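To: Pleltano Residents List
From: Facilities Office, Pleltano House
Subject: Re: Baskets in the shared kitchens

Dear residents,

Thank you for the message received through the list on Tuesday. The relevant part is quoted so that all floors may follow the reply.

> The notice on our floor says that dish racks are being
> withdrawn and that each kitchen will have a plastic basket
> instead. Could the office please confirm which basket is
> meant, where it is to be kept, and whether we may go on
> using our own? We also asked in April about cleaning the
> metal strip behind the counter and have not had an answer.

The office confirms that the wire dish racks will be withdrawn from all 6 kitchens. Each kitchen will receive two perforated baskets from the Jonier range, to be used for rinsed produce and for washed cups and cutlery. Baskets are to be kept on the counter, on the side away from the stove. They should not be left in the sink overnight.

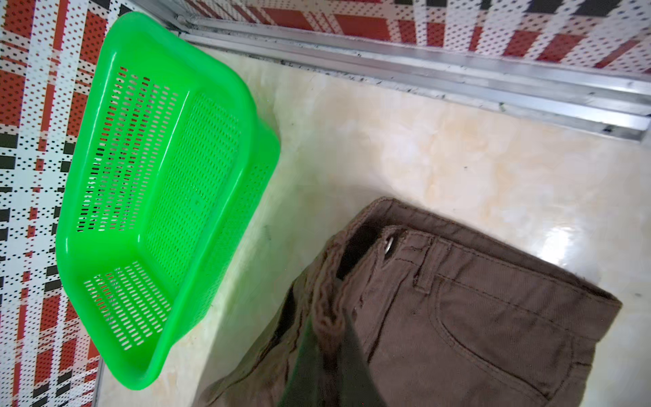
Green slotted basket beside the tiled wall, with the aluminum strip where the wall meets the beige surface.

Residents may continue to use their own baskets, provided that these are labeled with a room number and returned to the resident's cupboard after use. Unlabeled items will be moved to the storage shelf in the Marín wing and held there for three weeks.

With regard to the metal strip, the office regrets that the April request was not answered. The ridges collect dirt along their length, and the weekly wipe-down of the counters does not reach into them. The cleaning contractor, Pusimano, has been asked to add the strips to its monthly schedule — this covers the strip only, and the counters remain the responsibility of each floor. Residents are asked to use a soft brush with dish soap between visits. Steel wool and scouring powder must not be used on the strip or on the counter surface.

The patterned wall tiles will stay as they are. Several residents have asked whether they are to be replaced, and no such work is planned.

Requests for a further basket may be sent to the office, extension 289. Please state the floor and the kitchen.

Respectfully,
Facilities Office
Pleltano House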